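Grants > Community Sport > Project Reports

Overview Fixtures Reports Contact

2020-03-08
By Manju Chaudhary

Progress report to the Lawal Fund: Tulleo youth soccer injury program

The grant pays for physical therapy and return-to-play checks for our under-16 and under-18 squads. Work started in December and this report covers the period up to the end of February.

Nine players have been referred so far. Six are back in full training and two are doing light work on their own. The last one, a goalkeeper with a knee injury, has been told to rest until the end of the season. All of them were seen by Ashok Sengar, who holds his clinic at the Zodo sports hall before evening practice.

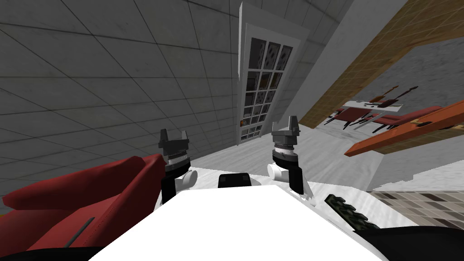

The return-to-play form has been harder to bring in. Coaches were asked to get it signed before picking a player who had been out for more than seven days. In the first weeks two players were named in the squad without one – both for away games. We have since moved the form into the team sheet, and every squad named after that change has had its forms in place.

Spending is within budget. The hall rental is paid through the spring. We have not yet bought the second set of resistance bands and balance boards, as the order with Grerkuris was delayed and we were not charged for it.

For the next period we plan to add a warm-up session for the under-16 girls, who have had the most ankle injuries. Ashok has asked for one extra clinic hour a week during the cup games. This can be met from the travel line if the fund agrees to the transfer – please let us know before the quarterfinal.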